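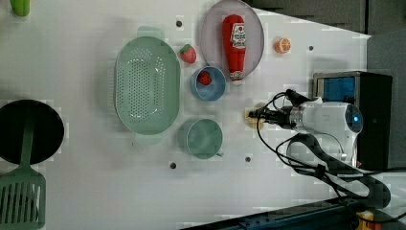 Don't bother with the play food, get the blocks, wrote a coach at another club when we asked around in February. We read this, thanked her, and bought the play food. It's the Wenutau Kitchen Set, and the club has now spent the better part of a season asking an arm to tidy it up.

For anyone joining late, the students write pick-and-place routines and the arm carries them out, in its own fashion. A cube teaches you how to pick up a cube. After a few weeks of cubes everybody was very good at cubes and starting to look out of the window.

The set cost 56 dollars and comes with a colander, a plate, a cup, a bowl, a pan, a spatula and more fruit than a toy kitchen needs. We bought the toaster oven separately. It is big enough to get in the way of any path you plan from the right, and I have come to think of it as the strictest member of staff. 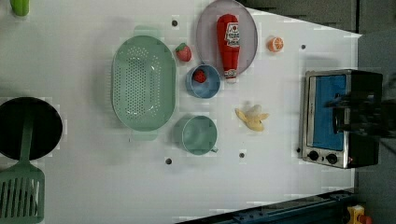 What works

The strawberries. They're small and round, and fitting one into the blue bowl is a decent first assignment with plenty of room for humiliation. The ketchup bottle is good for teaching orientation: approach it along its length and you learn something, mostly about ketchup bottles. The peeled banana is a mean object and I recommend it to anyone whose students have become confident.

What doesn't

The colander. All those little holes play havoc with our detection code, which reported it on different days as a colander, two colanders and a keyboard. The manual, a single folded sheet from Chauvin, the distributor, says the set suits ages three and up. Our students are older than that and found it hard going.

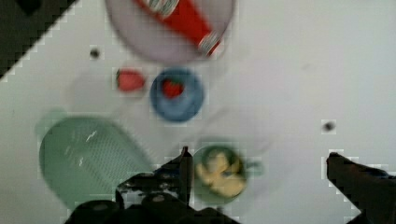

Trirkness Robotics Club | Equipment Reviews | Jul 3, 2025

The cup deserves its own paragraph. Getting the fingers to either side of it is easy enough. Deciding what to do about its handle took one pair of students 400 attempts, all of them logged, several with comments I had to edit. They were happy with the last one. I would have been happy with the ninth. 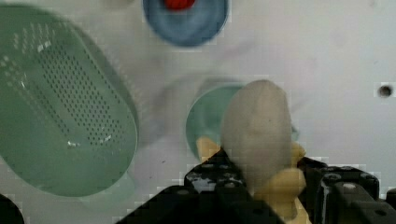
You could do all of this in simulation for free, one parent pointed out at the open evening. True, and we have the Bimico simulator, where nothing ever rolls under a cabinet. The students would still rather line up for the real table. Four stars, and please count the strawberries before you go home.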